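Station Check Before Demonstration Recording – Cloth Folding
Site: Brumton, Smadi line, station 2
Date: January 21, 2023
Checked by: Rasha Semaan
Copy to: Khoa Giáp

Marks used: OK / NOT OK / OPEN. An item with a comment and no mark counts as OPEN.

1. Emergency stop reachable from the operator's seat – OK
Pressed and reset twice. The arm would not move until the reset was done. I would still like the button on the other side of the seat, where a left-handed operator can get at it.

2. Floor line clear, no cables across it – OK

3. Guard switch – OPEN
The sheet from Hollby says it was tested in September. No initials next to the entry. I don't accept a test without initials, so it goes on the list again.

4. Work surface clean and free of leftovers – NOT OK
Bits of clear tape on the white top. They hardly show, and I can see how a quick wipe passes over them.

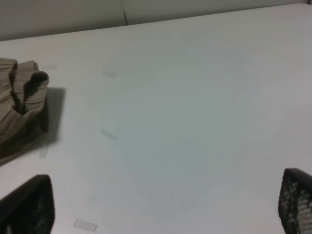
Item 4. Tape strips on the tabletop, beige cloth at left.

Khoa's view is that the tape does no harm and the model will learn to ignore it. Maybe. I have heard the same said of a coffee ring and a loose screw. If the strips are start marks, write that in the setup notes and put them in the same spots at every station. If they are leftovers, peel them off before the next batch. I want one or the other by the next check.

5. Gripper fingers: pads seated, no tears, nothing caught in the mesh – OK
Done by hand with the power off. The form only asks for a look, and I don't think a look is enough for mesh.

6. Wrist camera mount tight – OK
Lens wiped. Screws did not turn under the driver.

7. Picture sharp enough during normal motion – OPEN
The form has one box for this and it was ticked before I arrived. I asked what "sharp enough" means and got two different answers. My own test is plain: can a person tell where the fold begins?
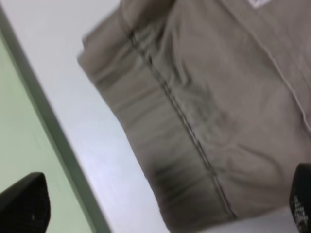
With the edge of the cloth smeared like that, I would not want to label it, and I doubt the software does better. The seams can still be followed, so I am not asking for the take to be thrown out. I am asking for a slower speed limit near the cloth and a written rule for when a take is dropped. "The operator will know" is not a rule.

8. Garments: buttons, pins and hard parts checked – OPEN
No record of who goes through the pile. A pin in a finger pad is a safety matter for whoever changes the pad.

9. Episode count matches the log – NOT OK
Trurico's log claims 1449 good episodes. 14 of them have no operator name. I have no idea what "good" was measured against, and the column heading doesn't say. Take the 14 out until someone signs for them.

10. Operator breaks logged – OK
Logged, yes. The times are suspiciously even – fill them in when they happen, please.

Result: recording may go on at reduced speed once items 3 and 4 are closed. Items 7, 8 and 9 stay with Khoa.

R. Semaan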